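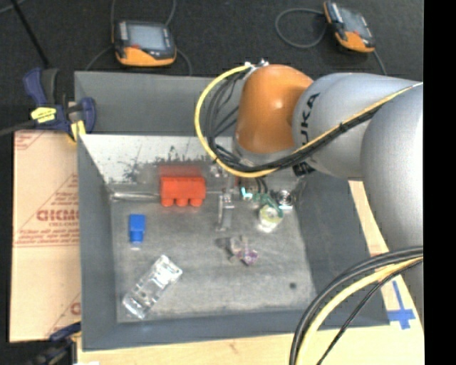
The bin as of Friday. The scuffs are the ones along the back wall.

How do I clean up a scratched, scuffed gray metal bin without making it worse?

Posted by clevton_kate in Home & Workshop > Cleaning and Repair

Hi all! I've got a big rectangular bin that sits on a wooden table and gets stuff dropped in it and scooped out of it pretty much all day long. It has smooth gray sloping sides, and those have held up great. The bottom is another story. It's bare gray metal, scratched all over and kind of mottled, lighter in the middle and darker toward the rear. The back wall is paler, almost white, with dark scuffs and worn patches that I'd love to get off.

There's also a small dark round spot on the floor of it, near the lower right corner. I can't tell if that's a stain or a tiny pit or the start of rust, and I've been staring at it way too long (my husband says it's a spot, leave it).

So far I've tried dish soap and a sponge, plus one of those white melamine erasers on a couple of the scuffs. The eraser maybe did something? I have steel wool in the cabinet but I got nervous and put it back. I don't need it to look new, I'd just like it to look looked after. And while I'm asking, is there something I could lay in the bottom so I don't end up right back where I started by June? The table under it is light wood and I'd like to not wreck that either.

Thanks!!

Kenneth Drummond

Good call putting the steel wool back. It sheds little bits, the bits get stuck in the scratches, and then you have rust you didn't have before.

Treat the scuffs and the scratches as two separate jobs. A dark scuff is often something that rubbed off onto the wall, and that kind will come off. Wash with soap first and dry it completely. Then make a paste of baking soda and water, put it on a soft cloth and rub in one direction, no circles. Give it a few minutes before you decide it's not working. If the mark gets lighter, keep going. If it doesn't budge at all, you're probably looking at wear in the surface and no cleaner is going to fix that.

For the round spot, run a fingernail over it. Raised means it's a deposit, so try a plastic scraper held nearly flat. If your nail dips in, it's a pit. Clean it, dry it, rub on a tiny bit of paste wax and move on with your life.

The scratches on the floor I'd leave alone. You can even them out with a fine gray abrasive pad, but you'd have to do the whole floor or you'll get one shiny patch that looks worse than what you have now. I did exactly that to a utility sink and had to look at it for 6 years.

For the table, lift the bin off before you start, or tuck an old towel around the bottom edge. Baking soda water dries white on wood and it gets into the grain.

urquhart_mike

just line it. rubber mat, cut it a little big and trim it down with scissors till it lies flat. mine is from Lundeo, cheap, smelled awful for a week and then it was fine. you won't see the scratches anymore so who cares

ulum86

Seconding the mat, but pull it out now and then and let everything dry underneath! I left mine in all winter and water got trapped under it, and when I finally peeled it up there was a big orange ring that I'm still fighting with. If you can find one with ridges or little feet on the bottom, get that kind.

I'd skip the mat on the back wall, though. I tried to stick a piece up with double-sided tape and it slid down over and over, and the tape gunk took longer to get off than the scuffs ever did (rubbing alcohol got it in the end, in case anybody needs that). Also, those melamine erasers are a very fine abrasive, so go easy on the smooth sides if they have any kind of finish on them. I dulled a patch on my trash can that way and it catches the light every single morning.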